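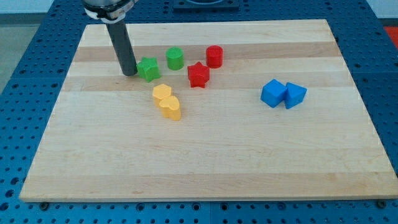

3. Setting out the blocks on the board

Right, the board's out of its box, so on to the fun bit! I'm writing this from my own kitchen-table sessions with the Tanguy sorting set, so forgive the odd detour.

3.1 Lay the board flat, with one long edge towards you. Give it a nudge at each corner. If it rocks, fold a bit of card and slip it under (I used a bus ticket for months).

3.2 Pick out your greens and reds first. You want a star and a cylinder in each colour.

3.3 Stand the cylinders on their flat ends and put each star near the cylinder of its own colour. They needn't touch, and a loose huddle is easier for small fingers than a tidy row.

3.4 Add the rest of your blocks, colour by colour, until all 8 are on the board.

Note: Nicanor Tapia, who tested the first version with me, likes to start with every block in a jumble and sort from there. Lovely for older children, but a bit much for a first go.

Caution: keep the blocks away from the very edge. They roll further than you'd think, and mine always head for the gap behind the cooker.

3.5 Call out a colour or a shape and let the first player find it. Swap over after 4 turns.

3.6 When you've finished, wipe the board with a barely damp cloth, going along the strips, and let it dry before you put it away. Please don't soak it!

Spare blocks are listed in section 57 of the Lonano parts booklet.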